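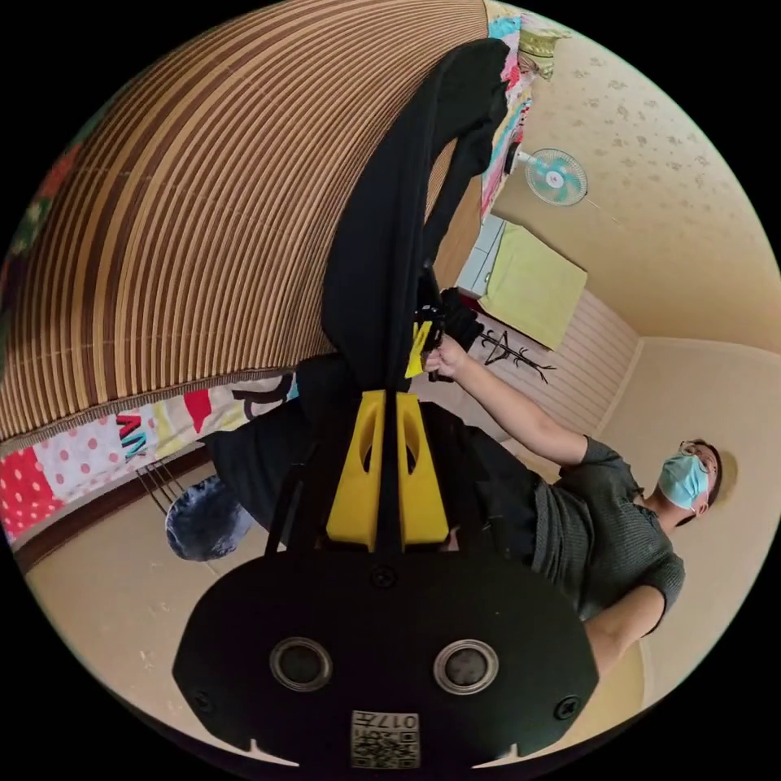 January 8, 2022. Textile corner, first proper sort of the year!

Dark clothes first, and I'm so glad we started there. The Rana boxes have been sitting since April and I had half forgotten how much good cloth is in them. The long black piece is my favorite so far. Held up at both ends it runs long and folds over at the top, and I already want it as backing for the next quilt (black behind all those bright patches, yes please). Put it on the keep shelf, NOT in rags.

The patchwork with the red and white polka dots stays out where people can see it. I keep looking over at it while I fold. Same for the pink and teal one with the little green tag. If we ever do the Zukik display, those two go in the middle.

Folding: long pieces go much better with a person at each end. Pull it straight, bring the ends together, fold again, then roll. Rolled cloth fits the Trinia bins so well, I got 39 rolls into the first two bins and the lids still closed. Flat folding topped out at 30. Big difference, worth redoing the old bins the same way.

Masks on while shaking things out, the lint is no joke.

Still to do
- knits in their own bin, they stretch if they hang
- ask Traron for 100 more cloth tags, any color but white
- wash test on a scrap of black before it goes near anything pale
- find the good scissors

Green patterned fabric with the red in it: no idea yet. Cushions? Leave it whole until we decide.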